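1/ Counted the paper stock in the Bonduta office before the lease ends. Total: 2,130 items, mostly brochures, maps and rate cards from regional tourism offices. Notes follow.

2/ 1,727 of them are folded leaflets. The rest are flat cards, single sheets and a few bound timetables. Flat cards hold up best. Leaflets fail at the fold first, then at the staple.

3/ Dating is the slow part. Most printers leave off the year. Phone prefixes help -- Nostadham changed its area code, so anything with the old one goes in the early box.

4/ Prices help less than you'd expect. Cordero kept the same ferry fare on its leaflets through 7 printings. The paper weight changed twice in that run and is the better clue.

5/ Premarberg is the outlier. 155 items, every one with a print code in the lower left corner. Month, year, run size. I wish they all did this.

6/ Storage: upright, slight lean, no rubber bands. Bands leave a mark on coated stock within a year. Paper sleeves are fine. Cheap plastic ones stick.

7/ Duplicates get capped at three per printing. Extras go to anyone who pays postage. The full list goes up in April, sorted by town and then by size.

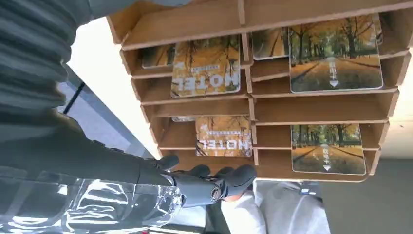
Hotel card, autumn trees, wooden rack.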